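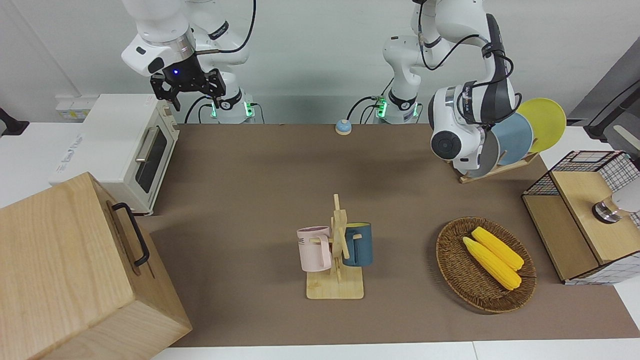

4.2 Repayment behavior of small borrowers

The data come from the Pollwood credit union and cover 1211 personal loans, each with a principal not higher than $3000. We excluded the loans that were combined with an older debt, as their first payment date is not clear in the records. The remaining terms are between three and 16 months. For every loan we know the day of each payment, but the reason for a delay is known only when the borrower has called the office.

Following Hendriks and Standley, we treat a payment as late after five days. This limit is strict — other studies allow two weeks — and it makes our late group larger.
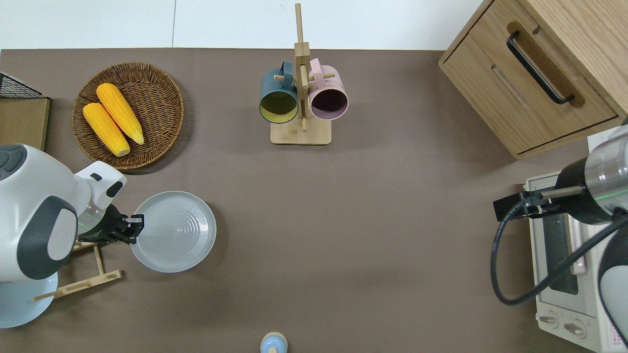 Borrowers who chose their own payment day were late less often than borrowers with a fixed day. The difference is visible in Figure 3, mainly in the first four months, and it becomes small after that. For loans under $300 we found no difference between the two groups.

Figure 3. Share of late payments by month of the loan, for chosen and fixed payment days.

We can not say that the choice itself is the cause. Careful borrowers may also be the ones who ask for another day. The Kustus scoring model, which we use in Section 5, corrects for this only in part.

Last updated: August 1, 2026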